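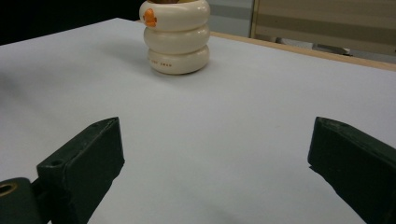

Ticket 300-89
Subject: Stacked ring container, top ring won't sit level
Product: Millet three-ring container, cream, orange fish
Opened by: Ginette Carré
Opened: August 2020
Status: Closed

Ginette Carré wrote:

Hi there! I bought one of your Millet containers from the Jasoner shop back in February (the cream one that looks like three doughnuts piled up, with the little orange fish on the top ring) and I love it to bits, but I've got a problem with it and I'm hoping you can help. It rocks. If I put a finger on the rim and push, the whole thing tips a hair and then tips back with a click. It didn't do that when it was new.

It lives on our white table, the one with the light wood edging, and we eat there and do homework there and pretty much everything else, so it gets bumped and shoved around all day long. I keep granola in it. My son calls it the fish pot and would be very upset if it went in the trash, so please don't tell me to throw it out!

Things I've tried so far:
Washed it and dried it upside down on a towel overnight. Still rocks.
Turned it a quarter turn on the table. Still rocks, and in the same direction, so I guess that means it's the pot and the table is fine?
Put it on the kitchen counter. Rocks there too, maybe a little less.
Put a folded paper napkin under it. Stops rocking but looks awful.

I couldn't find a leaflet in the box. There's some small orange printing on the bottom ring but it doesn't say anything about care. Is it meant to come apart? I gave it a bit of a twist and got scared and stopped.

Support wrote:

Hi Ginette, thanks for getting in touch, and glad the fish has a fan. Yes, the rings come apart. The middle ring sits in a groove on the bottom one, and the top ring sits in a groove on the middle one. Empty it first, hold the bottom ring flat against the table with one hand and turn the top ring to the left. It can be stiff the first time. Please look in both grooves for crumbs or anything else that might be keeping a ring from seating. Could you also tell us if it has been through a dishwasher?

Ginette Carré wrote:

OK so I emptied the granola into a mixing bowl and had a go. Stiff is right! I had to put on a rubber glove to get any grip, because that top ring is so much shinier than the other two and my hand just slid around it. Got it in the end.

The lower groove was clean. The upper one, oh boy. There was a whole line of oat dust packed in there, and two sunflower seeds squashed flat on one side. I got most of it with a toothpick and the rest with an old toothbrush and warm water. I'm a bit embarrassed, I've been wiping that pot every night and never knew there was a groove.

Dishwasher: I've never put it in, but my husband has, I asked him and he made a face. Top rack, once, he says. (Once!)

Put it all back together and the click is gone, hooray. But there's still a tiny rock if I push right over the fish.

Support wrote:

That's good progress. One trip on the top rack shouldn't hurt it, but please stick to hand washing. For the last bit of movement, take it apart again and put only the bottom ring on the table. If it rocks by itself, the base is out of shape and we'll replace it. If it sits flat, try putting the middle ring on turned halfway around from where it was. The rings aren't perfectly even and sometimes two high spots end up on the same side.

Ginette Carré wrote:

Bottom ring by itself: flat as a pancake. I pushed all the way around the rim and nothing moved.

Middle ring turned halfway: better. Still a whisper of a wobble. So I went on turning it a bit at a time and testing, top ring off, and after 20 minutes of this (dinner was late) I found a spot where it doesn't move at all. Then I dropped the top ring on and turned it until it stopped, and it's solid! I can lean on it.

I put a pencil dot inside the bottom ring and another inside the middle one so I can line them up next time. Is pencil OK in there? It's up against the outside of the groove, so it doesn't touch the food.

One more question while I've got you. My sister has the Motar one, which is taller, and hers has a rubber band sort of thing in the groove. Mine doesn't. Should it? The granola does go a bit soft by the end of the week.

Support wrote:

Pencil is fine. The seal is only fitted on the Motar. The Millet was made without one, and the Motar seal won't fit it, the groove is narrower. For granola we'd suggest filling it with just a few days' worth at a time and keeping the rest in its bag. OK to close the ticket?

Ginette Carré wrote:

Yes, go ahead and close it! I've put half the granola back in and the bag is clipped shut in the cupboard. Thank you for being so patient with me. I'm going to go and tell my sister to check her grooves.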